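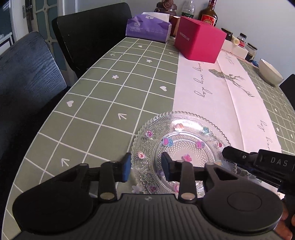
Page last changed: 01/03/2018

From: Sunil Jayasinghe
To: Murkville Table and Craft list
Subject: Re: flower confetti on the table, or on a plate?

Hello everyone,

I have been meaning to answer this for days and kept getting pulled away by the dishes, the phone and a very long visit from my brother-in-law. First the question again, for those who get the digest and have lost the thread:

> We are doing the spring lunch at the Skillell hall and I have bought
> the little flower confetti again. Last time it went straight on the
> cloths and we were picking it out of the butter. I was still finding
> it in my purse in May. Does anyone put it in something instead? And
> would it be too much with a patterned cloth? I only have patterned
> ones. There will be 16 of us and I don't want a lot of fuss.

I would put it on a plate, and I have become quite stubborn on the subject! The one I like best for it is clear glass, round, with a scalloped, beaded rim and flowers embossed in it. The confetti flowers are pink, purple, blue and orange, and because the glass is clear you don't get another color arguing with them. I scatter them thinly. My first try was a great heap in the middle and it looked like something swept up after a parade, so please go easy with the bag and keep the rest for next year.

As for the patterned cloth, I wouldn't worry one bit. Mine is the sage green with the white grid, the one with little hearts and arrows and flower shapes inside the grid, and I had the same doubt when I brought it home from Nyitrai. But the print is all white and small, so it stays quiet. I run the white runner down the cloth as well, the one with "every day" on it in cursive and the gray sketch, and set the plate to one side of it so the writing can be read. My wife thinks the runner is one thing too many. We have agreed to differ, and it comes out every spring anyway.

For 16 people I would do 2 plates, one toward each end, and leave the middle free for the bread and the big salad bowl. If you are short of glass ones, the Clerkero thrift store had a stack by the register when I was last in. They may be gone by now, but it is worth a look.

When you clear up, carry the whole plate to the kitchen and tip it into an envelope before anyone opens a window. I lost half a bag that way and the dog got interested.

Do let us know how the lunch goes, and if there is any of that lemon cake left over you know where I live.

Warm wishes to all,
Sunil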